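Pre-session checklist, pouring station, Plarkico project (August copy, with my comments)

Please go down the list before you start recording, and do take your time with it, because a lost morning is so much worse than a slow one!

- [x] E-stop pressed and released, both sides
- [x] Cables clear of the joints through the full reach
- [x] Table wiped, stray grains swept off the floor (they are slippery!) 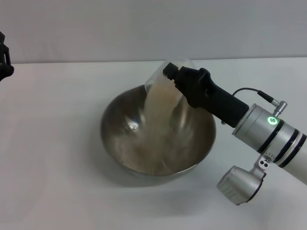
**Spill and pinch check.** We want 80 good pours for Pliltimau, and I would gladly take fewer if everyone keeps their fingers to themselves while the arm is moving. Please center the steel bowl under the cup before you let go of the controls, and keep that thin black cable looping free above the gripper as it is now.

- [x] Speed limit set to 35 percent
- [ ] Wrist views saved along with the head view

I left the last box open on purpose, as I'd like a second pair of eyes on the recordings.

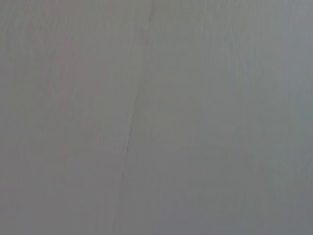

Every episode needs all its views filed under one number, even the dull stretches, so please don't trim anything before it goes to Jurnusden. We are at 770 episodes now, bless you all.

- [x] Failed pours labeled and kept

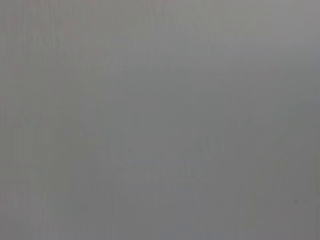

Demissie asks whether failed pours should count toward the total, and would prefer a separate tally. I'm happy with that. Start the new column at the next session, please, and initial it.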